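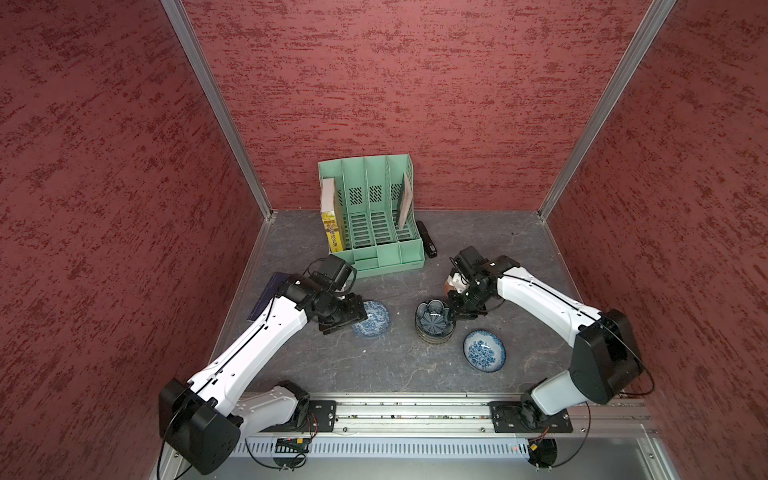
Bowls and Desk Things: My Walk-Round Checklist for Sevthorpe, Room 111

I do this one in May and again whenever the cupboard has been emptied out, and it takes me most of a Monday morning if I stop for coffee (I always stop for coffee). It covers the tableware, the paper and desk bits, and the surfaces they sit on. The electrical sheet and the fire sheet are separate, so don't go looking for plugs in here!

Marks I use: OK means fine as found. FIX means I dealt with it on the spot. WATCH means look again next time. OUT means it left the building, or at least left the cupboard.

Part 1. Bowls

1.1 Run a fingertip slowly around every rim, inside edge and outside edge.
Result: WATCH
Comment: The dark blue-green ones with the scalloped rims are my favorites and also the biggest pain to check. A round rim takes one sweep of the finger. On a flower-shaped rim you have to go in and out of every dip, and the dips are where I'd expect a chip to hide. I found one rough spot, no sharper than a fingernail, on a bowl at the back of the cupboard. It has a dot of masking tape on the foot now so I can find it again. If it has grown by next time, it goes.

1.2 Look for cracks with a light behind or beside the bowl.
Result: OK
Comment: I use the flashlight on my phone and tip the bowl around. Fine crazing in the glaze is one thing, a line you can feel on both sides is another. Dark glaze hides lines beautifully, so take your time with those. The blue-and-white patterned bowls have the opposite problem – I keep mistaking a brush line for a crack and getting all worked up. Feel it before you write it down.

1.3 Tap test.
Result: OK
Comment: Bowl on flat palm, one knuckle, listen. A clear note is good and a dull clack means put it aside. Do not do this with a spoon. I did it with a spoon last year and I made a chip where there hadn't been one, which then had to go on the form in my own handwriting.

1.4 Stacks: same shape with same shape, and low.
Result: OK
Comment: Our rule is three high for anything with a shaped rim and five for plain ones. Scalloped bowls sit nicely inside each other when they're the same size, petals lined up with petals. Mix in a plain round one and the stack rocks. Check the cupboard stacks by putting a hand flat on top and giving a very small push sideways. If it clicks, restack.

1.5 Stacks: can you lift the top one without dragging it?
Result: FIX
Comment: Two of the blue-green ones in the cupboard had wedged together. A little warm water around the outside and some patience got them apart. Please don't twist! I've added a sheet of paper towel between those two until I can work out whether one is slightly off-round.

1.6 Weight of the heaviest bowl we keep on the top shelf.
Result: FIX
Comment: Kitchen scale says 449 grams for the big serving bowl, and I don't want that coming down on anyone's head. Moved to the middle shelf. The top shelf is for napkins and the plastic cups from now on.

1.7 Foot rings.
Result: WATCH
Comment: Turn each bowl over and rub the foot on the back of your hand. Unglazed feet can be like sandpaper and they'll scratch the glaze of whatever they're stacked in. The newer Wulldale set is worse than the old one for this. I went over the roughest feet with a damp sanding pad and rinsed them, and it helped a lot, but check again.

1.8 Anything retired since last time?
Result: OUT
Comment: One soup bowl, with a crack from rim to foot. Wrapped in newspaper, taped, labeled BROKEN CHINA in big letters, and carried out to the bin by hand instead of going in the kitchen bag.

Part 2. Desk and paper things

2.1 File organizer: stands flat, doesn't tip when loaded on one side.
Result: OK
Comment: This is the pale mint-green plastic one with the four slots. It's light, so what you put where matters more than you'd think. Something in an outside slot at each end, like the yellow book at the left and the tan cardboard folder at the right, keeps it fairly well balanced. Load up one end only and it gets tippy when you pull something out. I tried it both ways with a couple of fat catalogs.

2.2 File organizer: edges and slots.
Result: OK
Comment: Run a finger (gently) through the slots and vent holes in the side panels. I'm looking for little burrs of plastic left over from molding, and for hairline splits starting at the corners of a hole. Nothing this time. The slots collect dust like you wouldn't believe – a dry paintbrush gets it out faster than a cloth.

2.3 Books and folders: standing or flat, one or the other.
Result: WATCH
Comment: I know, I know, I say this every time. A thin folder leaning in a wide slot slowly bends and then it slides out when somebody brushes past. Dark covers lying flat are the other thing I look for, on floors most of all. Navy on gray isn't too bad to spot, but it's still something smooth under a shoe. Lift it, stand it up, carry on.

2.4 Stapler: closed, loaded properly, no bent staple in the mouth.
Result: FIX
Comment: The black one had a half-fed staple sitting in it. Open it, tip the stray out into your palm, close it, and fire one test staple into scrap paper. Then put the scrap paper in the bin, with the staple, because loose staples and bare feet and food bowls do not go together.

2.5 Staples and paper clips kept away from tableware.
Result: WATCH
Comment: My one real grumble on this sheet. Bowls are wonderful little catch-alls and I completely understand the temptation! But a staple in the bottom of a dark glazed bowl is almost invisible. Before any bowl is used for food, turn it upside down over the sink and give the inside a wipe. And the stapler should live by the organizer, on its side of the room.

2.6 Box of spare staples.
Result: OK
Comment: One box in the drawer, lid taped. There were 600 left in it according to the side of the carton, less whatever I used on testing. Plenty.

Part 3. Surfaces and edges

3.1 Gray marbled floor area: grit, crumbs, slick patches.
Result: FIX
Comment: The pattern is forgiving, which is lovely for how it looks and terrible for finding a chip of glaze. Get down low and look across it toward the window. I swept first and then went over it with a damp microfiber cloth. I got a small amount of grit, no sharp bits.

3.2 Dark red walls: marks, loose edges, anything coming away at the corners.
Result: OK
Comment: That mottled finish hides scuffs so well that I check it by hand. Flat palm, bottom to top, and then down along the aluminum at the corners. If a panel moves or an edge catches your sleeve, write down which side.

3.3 Aluminum corner frames and rails: sharp ends.
Result: OK
Comment: Cut ends of aluminum can be nasty. I use an old cotton glove and drag it lightly along, and if it snags I look closer. No snags.

3.4 Cupboard shelves: height and fixings.
Result: WATCH
Comment: The Aebischer shelf where the bowls live is at 695 mm from the floor (tape measure, twice), a good height for lifting without bending double. One of the pegs on the left is a looser fit than the others. It's holding, but I've ordered a bag of spares from the place in Gedville and will swap it when they come.

3.5 Shelf liner.
Result: FIX
Comment: It had crept forward and was hanging over the front, so a bowl set down near the edge could slide out with it. Trimmed and stuck back down with two strips of tape.

3.6 Room to put a bowl down.
Result: OK
Comment: Before you start unstacking, clear a patch big enough for everything you're taking out. It sounds fussy until you're standing with a bowl in each hand and a folder where you wanted to set one down.

Left to do

Swap the loose shelf peg (3.4).
Look at the taped bowl again (1.1).
Go over the Wulldale feet once more (1.7).
Find a lidded tub for clips so the bowls get left in peace (2.5).
Buy paper towel. I used the last of the roll on 1.5.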